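Week 5 notes: Gathering demonstrations for a learned grasping policy

These are cleaned up from what I said in class, plus a couple of things I forgot to say because we ran out of time. If you were there, skim. If you weren't, read the part on resets twice.

Last week we left off with the idea that a policy trained by imitation only knows what's in its examples. Everybody nods at that and then goes and records the same grasp over and over from the same starting pose (I did it too, my first summer!). So this week is all about the examples themselves: how we collect them, what we write down, and what we throw out.

Our working set is the one I call Tarnel. It has 263 episodes in it right now. An episode starts when the operator has the hand in its start pose and presses record, and ends when the operator presses stop. Please don't trim episodes by hand afterward. If the start is sloppy, mark it sloppy and move on, and the loading script will deal with it.

Each episode stores the wrist camera video, the joint positions of the arm and fingers, the commands the operator sent, and a one-line note. Commands and measured positions are two different things, and I still get homework every year that mixes them up. The command is where you asked the finger to go. The position is where it got to. When a fingertip is pressing on something the two drift apart, and that gap is some of the most useful information you have about contact.
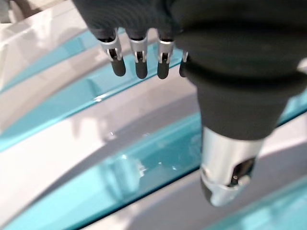
The wrist view is what the policy gets to look at, so get used to thinking from there. When you review an episode, watch the wrist video first, before the room camera, and ask yourself if you could do the task from that view alone. The thumb takes up a lot of space when it's that close to the lens, and it can hide a finger right when you care about it most. Shiny surfaces are another headache — a reflection of the hand moves when the hand moves, and a small network will happily learn to follow it. Vary your lamp position between sessions and that problem gets a lot smaller.

Now, resets. After every episode, move the object. I mean really move it: turn it, slide it, put it near the edge of the reach. Half an inch doesn't count. We had one batch of 65 episodes last year, recorded by a very patient operator, where the object went back to the same spot every time. The policy trained on it looked wonderful until I bumped the table.

Keep your failures, too. A missed grasp followed by a recovery is worth having, as long as it's labeled. We use 3 labels: clean, recovered, failed. Recovered means the operator fixed it without stopping the recording. If you reached in and helped with your own hand, that's failed, even if the grasp looked great afterward.

A word on operators. Don't record when you're tired. Your motions get jerky, you pause in odd places, and the policy copies the pauses (it really does, and it's creepy to watch). Swap out with your partner often, and write down who was driving, because two people can have very different styles of closing the thumb and you'll want to be able to split the data that way later.

For the homework, load Tarnel with the Niazi reader, plot commanded against measured position for the thumb in episode 61, and mark where you think contact begins. Then watch the wrist video and see if you still agree with yourself. Write a paragraph on any difference. One paragraph, please, I have to read all of them.

Lab groups can sign up for arm time on the sheet by the door. Bring your notes from week 4, we'll need the calibration steps again.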